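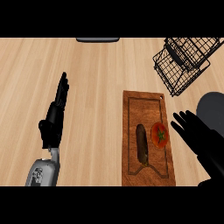

Gray forearm and black hand at a wooden tabletop (rendered).

Rukbridge Saints' Days Texts

Welcome, and thank you for stopping by! This folder holds 827 short readings for the feasts and fasts of the church year, typed up from the parish booklets that were printed at Rukbridge over many decades and then mostly left in cupboards. Each reading gives the life of a saint, or the meaning of a feast, in the plain and homely style that was used for reading aloud after the evening service.

What you will find

The readings are plain text files, one per feast, sorted into folders by month. January is by far the fullest, partly because the booklets gave Theophany a reading for every day of its afterfeast (and I am very glad they did, those are some of my favorites). Each file starts with four lines: the day, the name of the saint or feast, the booklet it came from, and the initials of whoever typed it. After that comes a blank line and then the reading itself.

Another 67 files sit in a folder called "doubles". These are second versions of a reading we already had, usually from a later printing, and sometimes the two disagree about a town or the name of a bishop. We have kept both and not tried to settle the matter.

Spelling and names

The older booklets follow the Greek forms of the Old Testament names, so you will meet Elias and Esaias where your own Bible may say Elijah and Isaiah. We left these exactly as printed. The file names.txt lists the common pairs, and if you search for a prophet and come up with nothing, please look there first!

Psalm numbers follow the Greek count too, which for most of the Psalter runs one behind the Hebrew.

Dates

All fixed feasts are given by the old calendar, as in the booklets. Readings that move with Pascha are in their own folder, "movable", and are numbered by the week.

Known trouble spots

The booklet we call Durar was printed on very thin paper, and 20 of its readings have words we could not make out. Those places are marked with three question marks. If you own a cleaner copy, I would dearly love to hear from you.

Siiri Lepik typed nearly all of the Lenten readings and checked them twice, so any mistakes left there are most likely mine, from when I moved the files about.

Using the texts

Please read them, print them, put them in your bulletin, or share them with a study group. We only ask that you keep the line naming the booklet. If you are printing more than 200 copies, do drop us a note, simply for the pleasure of knowing where they have gone.

Corrections go in the file fixes.txt, newest at the top, with the file name and the line.

Afroza Dissanayake
Last changed 2025-06-30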